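Setting a table for one

I moved to Jurnstead with 29 boxes and a firm belief that I owned matching dishes. I own a pink plate and a white bowl. The bowl wants to be on the plate and I keep talking it out of it. 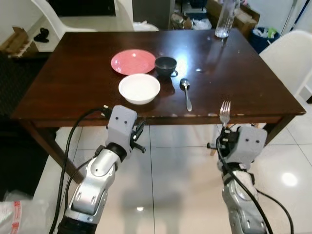 Pink plate, white bowl, gray cup, spoon. Fork pending.

My Fenell etiquette booklet gives the fork 2 full pages, most of them about angles. 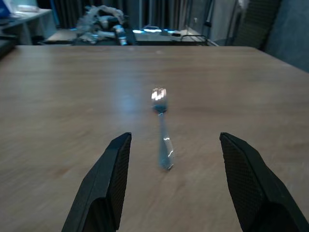

It goes on the left, tines up, and I have put it on the right since childhood with no legal consequences. The spoon I get right - mostly by luck.

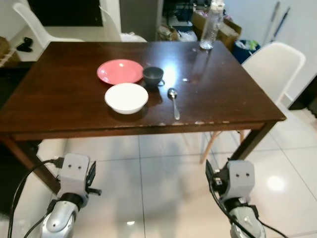
Coelho writes: Skip the booklet. If the cup handle faces your good hand, dinner is served.

Fine, but I paid for the booklet. Next up is napkins, and I'm told they fold. 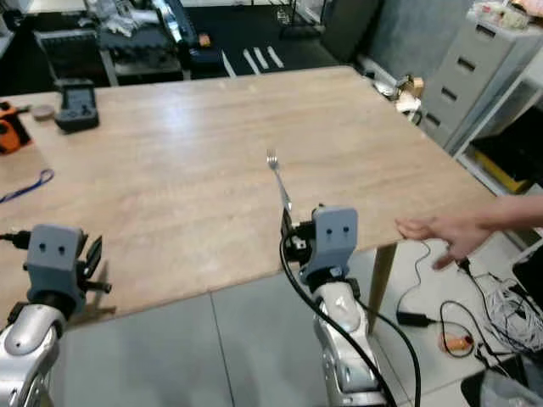

Fork, upright. Still not the left side of anything.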